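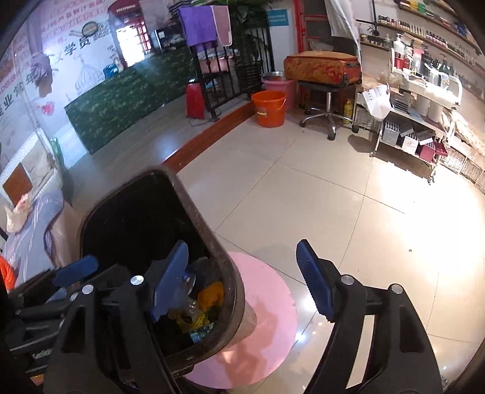 Page 58

## Comparing two hand-held grippers on a trash pickup

Quick method for when you have two grippers, one afternoon and no test bench. We ran it at a salon in Bristberg on the Viltent controller. Hardware is black jaws with ribbed blue pads. Change the linkage later if you must — pads stay the same for the whole comparison.

**Before you start**

- Full charge on both. Write the firmware build on the log sheet (ours was 2562).
- Close both jaws on nothing, zero the encoder. Do it again after any drop.
- Wipe pads. Dry cloth, no spray.
- Bin goes close to the work surface. One bin, both grippers.

**Run 1: approach**

Open fully. Come in from above, jaws either side of the item, stop. Check the camera view before closing — if you cant see both pads, your wrist angle is wrong. Fix that first, everything after depends on it.

Reaching over the bin: keep one jaw clear of the rim. Rim hits show up as a fake grip in the force log and you'll waste an hour on them. Charalambos Chrysikopoulos wrote the Cliltutano log filter for exactly this, use it if you have it. Threshold 60.

**Run 2: mixed items**
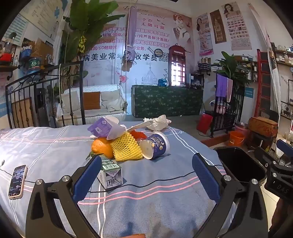
Does the order of pickup matter?
Yes and no would be a cop-out: it matters a lot, so use one fixed order and repeat it with the second gripper.

Ours goes packet, fruit, foam net, fork, paper cup, carton. Soft stuff tells you most about the pads. Fork is the mean one, thin and slides off the ribs, so grab it across the handle. Fruit: slow close, stop at first contact, then a touch more. Cup on its side — take it across the body, light, or it folds.

Watch for cables. One under the carton will come along for the ride. Also anything that isnt trash, phones mainly. Move it or mark it as a skip in teh log.

**Scoring**

1. Clean pick and drop in bin: 2
2. Regrip needed: 1
3. Dropped or missed: 0

Swap grippers, same operator, same order. Then swap operators. We got 251 usable picks that way, almost 60 thrown out for rim hits.

**Reading the log**

Export from Sial as CSV, sort by close time. Long close time plus low force = pad slip. Short close plus high force = you hit something hard, check the video. Keep raw files, dont overwrite. Left/right pad readings to be added in June.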